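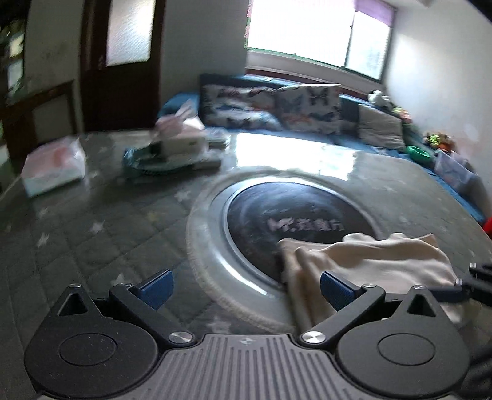
A large table, a sofa and a window share one room.

Search this site Enter keywords Go
Last updated: May
May - By Santino Cisternas

The Table Is Housing Policy

The draft apartment guidelines now before Hesten council devote three pages to balconies, two to bicycle storage and a single sentence to the room in which most residents will spend their waking hours. That sentence requires the living area to be "of adequate dimension for its intended use". The intended use is not stated. It is the position of this paper that it should be, and that the guidelines should name one piece of furniture in particular: a table large enough to work at.

The omission has practical consequences. Floor plans lodged with development applications are commonly drawn with a sofa facing a television wall and a kitchen bench with two stools beneath it. On paper the arrangement is tidy and leaves generous clearances. In occupation, a household of four eats in shifts, homework is done on a bed, and the tax papers are spread across the floor. The plan has complied with every numerical control and the home does not work.

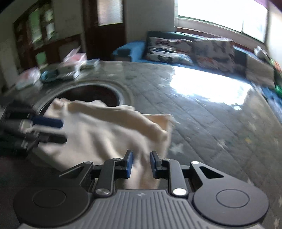
Domestic work has always needed horizontal space, and the amount it needs has been consistently underestimated by those who draw dwellings for a living. Cutting out a garment, sorting a deceased parent's letters, rolling pastry and filling in a school enrolment all call for a surface that is broad, steady and capable of being left undisturbed for an hour. A cream-coloured cloth held over a wide grey tabletop is an unremarkable sight, yet a good many of the one-bedroom units approved in the Burnov precinct could not accommodate a top of that kind without blocking the path to the balcony. The kitchen bench is no substitute. It is fixed, it is the wrong height for a child, and half of it is taken up by the sink.

The industry's reply, put with some force by Baltasar Núñez in his submission on behalf of small builders, is that furniture is a private matter and that prescribing it would raise costs. The second point deserves a fair hearing. Additional floor area is expensive, and purchasers in the lower part of the market feel every square metre. The difficulty is seldom one of area alone, however. In the Drika Street building, which holds some of the smallest units in the district, the main rooms take a full-sized table with ease, the entry door having been placed at a corner and the window wall kept clear. The neighbouring building has larger units and poorer rooms, with doors opening from all four sides and no length of wall that can be used.

The first point is weaker. Planning controls already assume a bed in every bedroom and a car in every garage, and the size of each is written into the standards. To assume a table is no greater intrusion. Residents would remain free to fill the space with a piano, a cot or nothing at all.

The guidelines should therefore require every living area to be shown with a table at least 1590 millimetres long, with chairs drawn out and a clear path maintained to the door and window. In dwellings of 3 or more bedrooms, the table should seat the full expected household. Assessment officers could check the requirement from the drawings already supplied, and no new report or consultant would be needed.

Council may also wish to consider its own stock. The Urrutia estate is due for refurbishment, and the present scope is confined to bathrooms and external cladding. Seven of the ground-floor units have a non-structural partition between kitchen and living room that could be removed while trades are on site. The tenants have asked for this before. Their request was recorded as a matter of interior preference and referred to a later stage of works - one that has yet to be funded.

Submissions on the draft guidelines remain open until the end of the month, and residents who wish to comment on living areas should refer to the section on internal amenity.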